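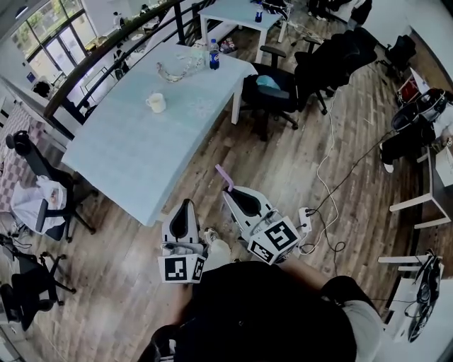
Chapter 7
The Drowned Town of Priladitz

Every coast seems to have its drowned town, and if you grew up near the sea you may well have been told about one before you could read. The usual way in is to stand somewhere quite ordinary and let the ground do the work. Look down past your own shoes, one white sneaker on brown boards with light and dark streaks running across them, and ask what lies under the floor, and then under whatever is under that. The people of the Priladitz shore have been asking it for a very long time, and their answer is a harbour town with a copper-roofed church, a market square and a bell that rings before bad weather.

The story goes like this. Priladitz was rich, and its merchants grew so proud that they shod their horses with silver and turned beggars away from the gate. One night in September an old woman was refused a bowl of soup, and she walked up the hill to Trarkholm without once looking back. By morning there was only grey water behind her. Some tellers give her a dog, some give her 2 daughters, and in the fishing villages to the north she is a man – a ferryman, usually, and rather bad-tempered.

The oldest written version we have is a parish chronicle of 1552, which gives the flood nearly 17 lines and then goes back, quite contentedly, to the price of herring. It says nothing about silver horseshoes. Those came later, along with the bell, and we'll spend a good part of this chapter working out when each piece was added and who might have enjoyed adding it.

Was there ever a real town? There are squared stones off Chacko Point, and at very low tide you can walk out to the nearest of them if you don't mind wet feet. Whether they were walls, a jetty or simply ballast thrown overboard is a question we'll take up in the second section. For now, read the chronicle passage slowly, and have a map of the coast open beside you as you go, with Trarkholm marked on it.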